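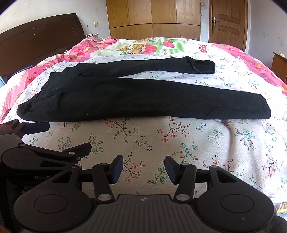 Lerstead House, bedroom check, December
Checked by: Roxana Restrepo
Comments read by: Elvira Palomino

## Bed

- [x] Headboard fixed and steady. *A few light scratches in the finish. No splinters, leave as is.*
- [x] Frame bolts tight. *Two needed a quarter turn.*
- [x] Slats sound, none slipped.
- [ ] Mattress label present. *Couldn't find it. Elvira to look when the mattress is next turned.*
- [x] Duvet cover free of tears. *Sprig print one. Creased, will do.*
- [x] Nothing on the bed near a heater. *Black trousers laid out on the duvet, well clear.*

## Heating and electrics

- [x] Radiator valve turns. *Stiff. Same as last time.*
- [ ] Bedside lamp. *Prita lamp flickers when the flex is moved. Unplugged and labelled. Do not use.*
- [x] Sockets not cracked.
- [x] Smoke alarm tested. *Battery changed.*

## Window and floor

- [x] Restrictor holds at about 7 cm.
- [ ] Blind cord secured. *Cleat loose, needs 2 longer screws. The ones in the Løken packet are too short.*
- [x] Carpet edge flat at the door.
- [x] Route from bed to door clear at night.

## Wardrobe

- [x] Fixed to wall.
- [x] Top shelf not overloaded. *Suitcase moved to the bottom.*
- [ ] Door hinge. *Drops when opened fully. Grorilus do a replacement, ordered.*

Still to do: mattress label, lamp, cord cleat, hinge. Lamp first, please.

R.R.

*Seen. I have a spare lamp in the hall cupboard. E.P.*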